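HSK 140: Housekeeping Operations
Unit 6 handout: Guest bathrooms, stone surfaces and supplies
Instructor: Haziq Menon
Revised 2023-07-28

Read this before the practical. It covers the vanity area only. Tubs, showers and floors are in Unit 7. Bring the handout with you, as the exercise at the end uses the numbers from section 4.

Vanity area, marble countertop
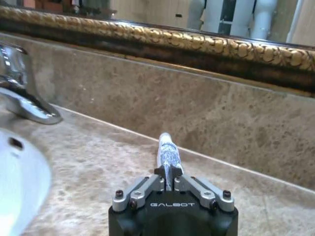
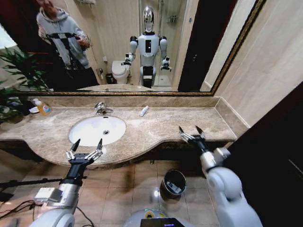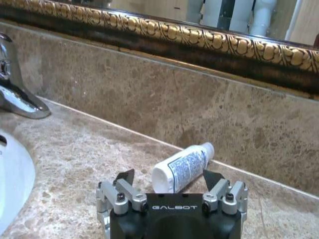
1. What the stone is

Marble is mostly calcium carbonate. It is fairly soft and it reacts with acid. Most damage to a marble vanity falls under one of two headings, and students mix them up every term.

A stain is a color that has soaked into the stone. Makeup, hair dye, coffee and oil all cause stains. The surface still feels smooth.

An etch is a dull mark where acid has eaten the polish. Vinegar, lemon juice, toilet bowl cleaner and many lime removers cause etches. Cleaning will not remove an etch. It has to be repolished, and that is a job for maintenance or an outside contractor.

To tell them apart, crouch until you are looking across the stone toward a light. An etch shows as a flat patch in the shine. A stain usually disappears at that angle.

2. Products

Use a pH-neutral stone cleaner on marble, diluted as the label says. Never use vinegar, bleach, ammonia, powdered cleanser or a green scrub pad on it. Glass cleaner goes on the cloth, away from the stone, and the cloth goes on the mirror.

Never mix products. Bleach with an acid gives off chlorine gas, and bleach with ammonia gives off chloramines. Both have put room attendants in the hospital.

Every bottle on a cart must have a label, including spray bottles you filled yourself. The safety data sheets are in the binder by the lab sink.

3. Order of work

Top to bottom, dry before wet.

Put on gloves and turn on all the lights.
Remove trash and used linen.
Move guest belongings only if the room is a checkout. In a stayover, clean around them, or lift each one, wipe, and put it back in the same spot.
Dust the light fixture and the mirror frame with a dry cloth. Don't spray a decorative frame. Liquid runs into the joints and lifts the finish.
Clean the mirror with a damp cloth, then a dry one, working from the top.
Pick up hair with a dry cloth before any liquid goes down.
Apply stone cleaner, wait the time on the label, wipe, rinse with plain water, dry.
Polish the faucet last.
Restock.

Color coding is the same as in Unit 5. The cloth used on the toilet never touches the vanity, even if it looks clean.

4. Supplies and par stock

Small tubes and bottles are easy to undercount. Par for an item is the amount that should be on hand at the start of the day.

The case study is the Stera, a hotel with 217 rooms. On the day in question, 195 rooms were occupied the night before and 183 of those need amenities restocked. Each gets two tubes of lotion. The supplier, Fikard, ships lotion in cases of 26.

Tubes needed: 183 x 2 = 366
Cases: 366 / 26 = 14.08, so 15 cases have to be opened
Tubes left over: 15 x 26 = 390, and 390 - 366 = 24

Always round up to a full case. Leftover tubes go back to the floor closet and are written on the sheet. A tube that has been opened is trash, even if it is nearly full.

5. Reporting damage

Write down the room number, the location on the counter, the size of the mark and whether you think it is a stain or an etch. "Counter damaged" is not enough for maintenance to act on. Chips near the sink cutout are reported the same day.

Do not tell a guest that they will or won't be charged. Pass it to the supervisor.

6. Exercise (hand in at the practical)

Work out the lotion order for the Stera if every room in the hotel needs restocking. Show the number of tubes, the number of cases and the leftover.

Then write a damage report, three or four sentences long, for a ring-shaped dull mark left by a bottle of lime remover.

Reading for next time: Ekpo, chapter on grout and tile. Somtochukwu Ekpo will also be taking the Unit 7 practical in March, so questions about scheduling for that session should go to her office.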